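Clukine nimmt Mehrwegtücher für die Gebäudereinigung ins Programm

Mietservice startet im Juni in Gravport, Abholung und Wäsche im Preis enthalten

Gravport. Der Textildienstleister Clukine erweitert sein Angebot für Reinigungsbetriebe, Arztpraxen und Kindertagesstätten. Ab Juni können Kunden im Raum Gravport Reinigungstücher mieten, die nach Gebrauch abgeholt, gewaschen und sortiert zurückgebracht werden. Bisher hatte das Unternehmen ausschließlich Berufskleidung und Handtuchrollen im Verleih.

Die Tücher gibt es in vier Farben. Die Zuordnung folgt dem in der Branche üblichen Schema: Rot für Toiletten und Urinale, Gelb für Waschbecken und Fliesen, Blau für Mobiliar, Grün nach Absprache mit dem Kunden, etwa für Küchen. Betriebe mit eigener Farbordnung können diese beibehalten.

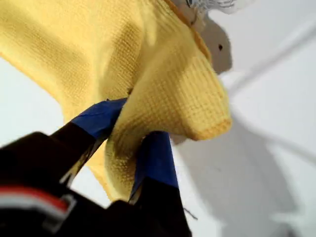

Gelbes Tuch mit feiner Waffelstruktur

Die kleinste Bestellmenge liegt bei 100 Tüchern pro Lieferung. Kunden wählen zwischen wöchentlicher Abholung und einem Rhythmus von 14 Tagen. Die Vertragslaufzeit beträgt 3 Monate und verlängert sich danach jeweils um einen Monat. Verschlissene Tücher ersetzt Clukine ohne Berechnung, verlorene Tücher werden einmal im Quartal abgerechnet. Farben und Mengen lassen sich bis zum Mittag des Vortags einer Lieferung ändern.

Gewaschen wird in der Wäscherei Cirnilness am Stadtrand von Gravport, die Clukine seit dem vergangenen Jahr betreibt. Dort wurde für die Tücher eine eigene Waschstraße eingerichtet. Weichspüler kommt nicht zum Einsatz, er setzt die Fasern zu und mindert die Saugfähigkeit. Farben werden getrennt gewaschen. Auf Wunsch liefert die Wäscherei die Tücher vorgetränkt in verschließbaren Eimern - dieses Angebot richtet sich vor allem an Praxen und Pflegeeinrichtungen.

In einer Testphase haben etwa 150 Betriebe das Verfahren genutzt. Nach ihren Rückmeldungen wurden die Wäschesäcke geändert: Sie haben nun ein Sichtfenster und ein Etikett in der Farbe der Tücher. Auch der Lieferschein wurde gekürzt und passt jetzt auf eine Seite.
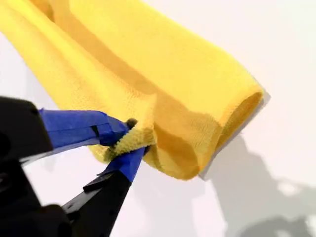
Mikrofasertuch in Gelb, Detailansicht

Den Transport übernimmt die Spedition Ghiță, die bereits die Berufskleidung ausfährt. Lieferungen und Abholungen erfolgen auf denselben Touren, zusätzliche Anfahrten werden nicht berechnet. Für Objekte, die nur außerhalb der Geschäftszeiten zugänglich sind, ist eine Anlieferung ab 5 Uhr möglich. Voraussetzung ist ein abschließbarer Raum oder ein Depotschrank, den Clukine gegen Miete stellt.

Bestandskunden erhalten die Preisliste mit der nächsten Rechnung. Neukunden können ein Musterpaket mit Tüchern aller vier Farben anfordern.

Über Clukine
Clukine ist ein Textildienstleister mit Sitz in Gravport. Das Unternehmen vermietet und pflegt Berufskleidung, Handtuchrollen und Reinigungstextilien für gewerbliche Kunden.

Abdruck honorarfrei, Belegexemplar erbeten.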